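January, open day notes. Small meeting room, upstairs at Stockdale

Writing this up the same afternoon before I forget. Typed fast, sorry.

Got the room at 8. Moved the chairs back to the walls, mostly. Phone stays on the table, the Stockdale people want the line left plugged in, so we worked around it and in the end just used it as one of the things on the table. Markers too.

Plan was the two-hand pickup first, then let visitors have a go, then questions. Prakness group first, Warano after lunch.

Markers side by side at an angle, phone to the right of them. Task = left hand takes one marker, right hand takes the other, both set down parallel to the near edge. Sounds dull but people get it right away, nobody needs a talk first.
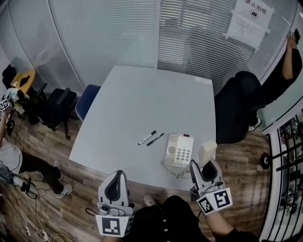

Order I ended up using, for whoever does this next:
- grippers in hand before the group comes in
- one slow pass, no talking
- second pass with talking
- hand over, stand on the LEFT side, otherwise you block the tag panels

Tag panels were the main headache. If the wrist rolls too far the board turns away and tracking drops. Lost it 2 times in the Prakness session, both on the right hand, both while reaching across past the phone. Warano session fine but they were more careful, or we were. Don't know. Should try the panels tilted out a bit more before blaming the software.

Phone cord: hangs over the near edge. Caught it once with a sleeve. Move the whole phone back a hand's width next time and loop the cord on top.

Visitor questions, as far as I rember them:
Does it hurt your hands after a while? (Yes, thumb mostly.)
Why not just drive the arm directly? Gave the usual answer, slower and you need the arm in the room.
How much data for one task? Said roughly 2000 passes for something like the markers and that we are nowhere near it yet. At least one person wrote that down, so let's be consistent if Femero asks.
Can a left handed person do it? Did not have a good answer. Should try it.

No photography sign is on the glass, told both groups at the door anyway. Went ok.

Warano wanted to look into the jaws up close so we held one over the desk and went through the pads and the rubber strips. Best part of the day I think. Should be its own stop next time, with a spare gripper lying open on the table so that peopel can poke at it.
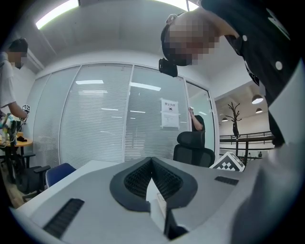

Gripper pad from close up, tag board on the desk behind.

To do
- longer cables, or at least get the ones on the floor taped down BEFORE the doors open
- print the task card bigger
- spare rubber strips in the case, we have none
- reply to Femero re: their visit, they asked for 80 minutes, I'd say an hour plus questions
- put the chairs back how Stockdale had them (took a picture on the whiteboard phone, ask me)

Logs from the morning are copied over, afternoon still on the laptop. Will do it tonight.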